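Print this story | E-mail to a friend

The Mango Shift
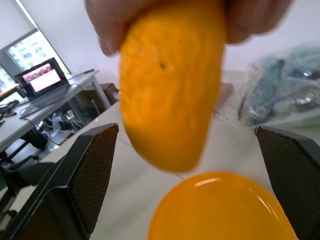
So my job, the week it all started, was handing fruit to a machine. I'd been a packer at Utton for long enough that my knees knew the building better than I did, and then one morning the floor manager came down with a clipboard and said they needed somebody with good hands over at the office. Two weeks, same pay, sitting down allowed. I had my apron off before she finished the sentence.

I should explain Utton. We do fruit boxes. Gift boxes mostly, the kind your aunt sends at the holidays with tissue paper and a card, and mangoes are our big thing because they bruise if you look at them wrong and we're good at not bruising them. On a decent day the line puts out 600 boxes. In December it's 2,000, and you go home and see mangoes when you shut your eyes.

The company that made the arm was called Vernier, and they'd taken a couple of rooms upstairs over the tile showroom across the street from us. I'd pictured something like a hospital, all gleaming. It was desks and chairs and cords all over the floor. There was a young woman who ran the computer and a tall guy who ran everything else, and they were both very polite to me and both looked like they hadn't eaten a vegetable since school.

"What we'd like," the tall guy said, "is for you to give it the mango."

"Give it the mango," I said.

"Like you'd give it to a person."

Well, I've got a grandson, so I know how to hand food to somebody who might drop it. I held the thing out with the fat end up, in between those two black fingers, and I waited. The fingers came together. They had this crisscross pattern on the pads, like the sole of a good kitchen shoe, and they closed so slowly that I got bored and let go early.

The mango hit the plate, bounced off the plate (plastic, thank goodness) and rolled under somebody's chair.

"That's great," said the young woman, typing.

"That was great?"

"It's useful. It needs to know what that feels like."

I thought about the supervisor I had my first year at Utton, and what she would have said if I'd dropped a mango and told her it was useful.

We did it again. We did it all morning. Sometimes they had me hold the fruit tilted, sometimes low, sometimes they told me to pull back a little just as it closed, which felt rude. I started talking to it. You can't spend hours handing things to somebody and say nothing, I wasn't raised like that. I'd say "there you go" and "you got it?" and once, when it squeezed too hard and I heard the skin give, I said "easy, honey" and the tall guy wrote that down. I asked him why and he went pink.

At lunch I crossed the street and ate with my line, same as always. There were 23 of us then. They wanted to know everything.

"Is it fast?"

"No."

"Is it strong?"

"I guess so. It made jam."

"Is it going to take my job?" That was the woman who stood next to me at station four, who had two kids in college and a car that only started when it felt like it. She said it as a joke and then nobody laughed, so she had to go and get a coffee.

I said what I believed, and what I believed was that the thing couldn't hold a mango. You'd have to be crazy to be scared of it. I told them about the one under the chair, I did the voice and everything, and I got a good laugh out of it. I've thought about that laugh a lot.

Because by the second week it could hold a mango. I can't tell you what day, it wasn't like a baby walking. I was holding one out and thinking about what to do for dinner – I had chicken, I had no rice – and I noticed my hand was empty and the fruit wasn't on the floor. It was just hanging there. Then the arm swung over and set it down on the plate as gently as you'd put down an egg.

The young woman clapped. I clapped too! I was proud, I'm not going to pretend I wasn't. I said "look at you" out loud. Then I looked at my own hand, still stuck out in front of me with nothing in it, and I put it in my pocket.

That same afternoon I asked her what I'd been doing that made the difference. I figured if I was teaching a class I ought to know what was in it. She pulled a chair up and showed me on the computer, lots of wavy lines, and said I always waited. Other people they'd tried had just let go whenever. I'd started holding on until I felt the other side take the weight, and only then opening my fingers, and every time it was the same.

"How do you know when?" she asked me.

I didn't have a thing to tell her. You just feel it get lighter. My mother handed me dishes that way.

Two arms came over to Utton in the spring. They bolted them down at stations three and four and the rest of us got moved along. The woman from station four went to the card table, tucking the cards in the tissue, which pays less by the hour if you read the sheet carefully, and she read it carefully. Three people took the money and left. One of them was glad, he had a bad back and a brother with a boat. The other two I don't know about. I see one of them at the Pichon, the bakery on the corner, and we talk about the bread.

And me, I got a new title. Handling Lead. What it means is that when an arm stops, a little light comes on and I walk over and see what it's upset about. Usually it's a leaf. They hate a leaf. Or a mango comes down the belt with a soft spot, and the arm picks it up and puts it in the box as if it was perfect, and I have to take it out again. They still can't smell. I told the manager that the first day and she said it was on the list.

People were funny with me for a while. I don't blame them. Somebody taped a drawing on my locker of me shaking hands with a toaster, and it was a pretty good drawing, so I left it up. But the woman from the card table didn't sit with me at lunch for most of that summer. She'd put her bag on the chair. I'd walk past with my tray as if I'd been headed for the window all along.

I wanted to tell her I hadn't known. Then I'd lie in bed and go back over it, and I had known, sort of. Nobody rents rooms and pays a person to sit and hold fruit for fun. I'd known and I'd liked sitting down.

What happened next was the rush. The arms had never seen a December. We had big ones, small ones, ones with the stem left on, and a truckload from a new grower, Utitow, that came in shaped like footballs. The lights were going on and off all day long. I was running from one station to the other at nine at night with my hair stuck to my face, and I got to station four, and there she was. Card lady. She'd already hit the stop button and she was standing in her old spot, packing by hand, quick as anything, tissue, fruit, tissue, fruit.

"You're not supposed to be in there," I said.

"So report me."

I went around the other side, where the belt came down, and started handing her mangoes. I didn't think about it. I'd pick one off, give it a sniff, turn it fat end up and hold it out, and she'd take it without looking. We must have gone an hour like that before either of us opened our mouths.

"You do that funny," she said.

"Do what?"

"You hang on. You don't let go till I've got it."

"I always did that."

"I know you did," she said. "That thing does it too. When it puts them in the box. It sort of waits." She had a mango in her hand and she was looking over at the arm, which was stopped halfway with its fingers open. "First time I saw it I about threw up. It was like seeing somebody in your coat."

I didn't know what to say to that, so I held out another one. She took it.

We got the truck loaded at a quarter to midnight. The manager came by, saw the arm was off, saw the two of us, and decided she hadn't. In January they put a person back on station four for the busy months, in writing, with the old rate. I'd like to say I had something to do with it, and I did go upstairs and say my piece, with notes on the back of a tissue sheet, but I think it was the numbers.

The young woman from Vernier still calls me now and then. Last time it was peaches. She wanted to know if I'd come in for a few mornings, and I told her I'd need to see the money first, and I'd need two chairs.

"Two?" she said.

"I'm bringing somebody. She's faster than me."

There was a lot of typing on the other end. Then she asked what kind of coffee we liked.

Print this story | E-mail to a friend

This site uses cookies to remember your reading preferences. By continuing to browse you agree to our use of cookies. OK | Find out more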